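FOR IMMEDIATE RELEASE
2021-10-31

Irbridge Night Market moves indoors for winter, 46 stalls confirmed at the old Dolham bus garage

IRBRIDGE – The Irbridge Night Market is going inside. After a summer on the riverfront lot the market moves to the former Dolham bus garage for a 20-week winter season, with 46 stalls, a kids' corner, live music most nights and a proper roof.

Organizer Isah Events signed the lease last week. Floor plan is done, power is in, heaters are on order. Opening night details go out to the mailing list first, then on the website and the posters in town.

"We got rained on for most of August and people still came," said Ourania Tsakiris, director of Isah Events. "They stood under umbrellas and ate noodles. So I started calling people with big buildings."

The garage has been closed to buses since the depot moved across the river to Fliden. It has kept its original doors, the wide kind that fold back, and the route boards are still up on the east wall. Those stay. Paint on the floor stays too, so stalls are lettered by bay and you can tell a friend to meet you at Bay C and they will find it.

Food and drink

Half the stalls are food. Returning from summer: dumplings, wood-fired flatbread, the pie stand, the two sisters with the lemon cakes, and the grilled corn that sold out every night it was on. New this winter: a soup counter with four pots going, a Filipino barbecue, a cheese toastie cart and a bakery stall run by second-year students from the Irbridge catering course.

Hot drinks at both ends of the hall. Mulled cider, tea, two coffee roasters, hot chocolate made with real chocolate. Soft drinks at the center bar. Beer and wine in the fenced section only, ID required, last pour half an hour before close.

Outside food is fine for babies and for anyone with allergies. Allergen sheets will be at every food stall, no exceptions, and the market office has a full set in a binder.
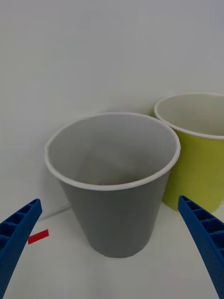
Makers and secondhand

The other half is makers, vintage and repair. Knitwear, ceramics, screen prints, soap, used records, used tools, houseplants. A knife sharpener who works while you shop. A watch battery and strap stall. Shoe repair on alternate weeks, drop off one visit and pick up the next.

Stalls were picked from 467 applications, by far the most the market has had. Isah Events looked at price range, distance and whether a trader could commit to at least half the season. Preference went to traders from Irbridge, Dolham and Fliden. Traders who missed out are on a standby list and will recieve a call if a space opens up, often at short notice, so please answer the phone.

A standard stall costs $60 a night. That includes power, one table, two chairs and lights. First-time traders can share a stall and split the fee. No commission on sales, same as summer.

"The fee hasn't moved and I'd like to keep it there," Tsakiris said. "A person selling hats can't lose the whole night's money to the landlord. We looked at charging at the door instead and decided against it. Walk in, look at the hats, walk out. Fine by me."

Music and kids' corner

Music from a low stage by the old ticket office. Acoustic and small bands, nothing too loud before eight – there are people with toddlers and people with hearing aids and we want both to stay. The Dolham Brass Band plays opening night and closing night. Open slots for school groups and choirs, email the office.

The kids' corner is in the drivers' break room. Drawing table, big wooden blocks, a reading rug, story time once a night. Parents stay with their children, it is not a drop-off service. Changing table in the hallway bathroom and in both accessible bathrooms.

Getting there

The Route 9 bus stops at the gate. Last bus back to Irbridge center leaves 20 minutes after close and the driver knows to wait a minute or two. Bike racks along the south fence, covered. Parking in the old staff lot off Dolham Road, free, enter from the north side only. Please do not park on Garage Lane – residents live there and the trash trucks need the turn.

Step-free entry through all three doors. Aisles are wide enough for two wheelchairs to pass. Quiet hour at the start of every market night, with music off and lights up. Dogs on a lead are welcome except in the beer section, where the floor gets crowded.

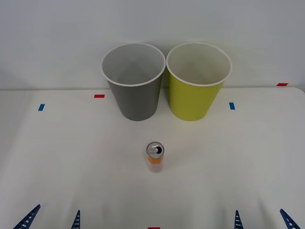 Gray and lime cups on a white table, with a slim can standing in front.

Trash, heating and neighbors

Three sorting points in the hall: food scraps, recycling, everything else. Food scraps go to the allotments behind Fliden station. Bring your own mug to either coffee stall and they'll fill it, any size within reason.

Heating is the big question in a building that size. Isah Events is heating the seating area and the kids' corner properly and taking the edge off the rest. Doors on the windward side stay shut. Wear a coat, basically. Blankets at the tables, washed weekly.

Neighbors on Garage Lane and Depot Street had letters in August when the idea first came up, and a walk through the building since. Deliveries come in by the north gate. Generators are out, everything runs off the building supply. A phone number for complaints will be staffed whenever the market is open and printed accross the bottom of every poster.

"One gentleman asked if the buses were coming back," said Tsakiris. "I had to let him down. He's going to come for the pies."

Looking for helpers

Paid shifts available for setup, pack-down and the information desk. Evenings, must be 18 or over for pack-down, training on site. Also wanted: a second sound tech and someone with a forklift ticket for the two setup days. Apply through the market office with a short note and the nights you can do.

Lost property from the summer season is at the office until the end of the year. There are a lot of umbrellas.

About Isah Events

Isah Events runs the Irbridge Night Market and the Fliden spring plant fair. It is a small company based above the hardware store in Irbridge. The night market began as a one-off street food evening and has run every summer since. This is its first winter.

Media contact

Ourania Tsakiris, Isah Events, Irbridge. Interviews by phone most mornings. Site visits to the garage before opening can be arranged, closed shoes please, hard hats provided. Floor plan and full stall list on request.

END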